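Stop Tidying the Cell

6 min read

I look after one robot cell at Prandness. It has two arms, one table and a mat in the middle, and I have kept it running for a little over two years. In that time I have been asked by visitors, managers and one insurance assessor when I plan to clean it up. My answer is that I don't, and I think most people who run a small cell like ours should clean theirs less.

I don't mean dirt. I wipe the table and I sweep. I mean the habit of stripping a work surface back to nothing between jobs, so that every morning the machine faces a bare white top and one part in the exact center. It looks good, and it hides faults.

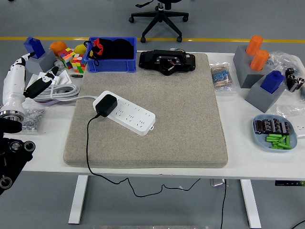 Cable routing is where I learned this. When I took the cell over from Jarmo Laaksonen, he had a rule that no loose cable could be on the table during a check. His checks passed every time. Then the cell would go to real work and stall. Real work has things like the adapter on our power strip, with its thin black lead running across the mat, over the front edge and down along the floor. A lead has weight and it drags. If I set the arm up without one, I have set it up for a job it will never do.

Jarmo and I argued about this for most of a June. His side deserves a fair hearing. He said that when something goes wrong on a cluttered table, you can't tell if the fault is in the gripper, the program or the bag of resistors somebody left too close. He was right that it takes longer. I logged my hours that summer, and finding a fault on the full table cost me nearly 10 minutes more each time.

But the faults I found were ones that mattered. There was a wrist bolt that had backed out just enough to let the hand sag when it pulled against something. On the clean table it never pulled against anything. There was a Damex connector that dropped out only when the arm reached low over the front edge. Both had passed the bare-table check for weeks.

So the routine now goes like this. Bolts first, with the power off. Then the cables on the arm itself, by hand, joint by joint. Then home position. Then a grip on the adapter while it is plugged into the strip, with everything else left on the table as it was. If that goes well I sign the sheet. If it doesn't, I clear the table and run Jarmo's check, which is a good second step and a poor first one. 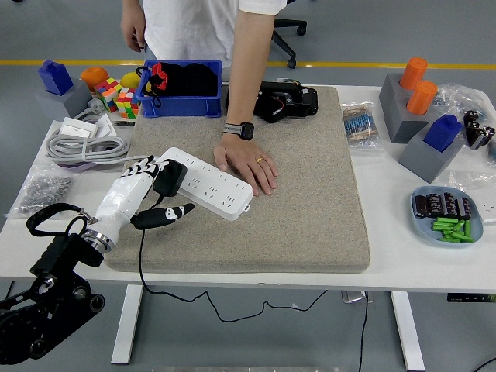 The hand on the adapter, with the strip on the mat and the lead running down over the front edge.

The other half of my argument is about people. A cell that has to be spotless before it can be checked will get checked less often. Rizvi, who supply our spare fingers, send a maintenance sheet with 100 lines on it, and I have never met anyone who fills in all of them. Mine has seven. It gets done every day, including the days I am out and somebody else has the keys.

I will give way on one point. Where the table sits matters a great deal, and that should never drift. Move the table and every taught position is off. Keep the table fixed, keep the mat fixed, and let the rest be what it is.

We had a sales call from Jedo last winter about a fully enclosed cell with its own covered parts trays. It was a nice piece of equipment – quiet, too. I said no. We would have ended up with a very clean box and no idea how the arm behaves outside it.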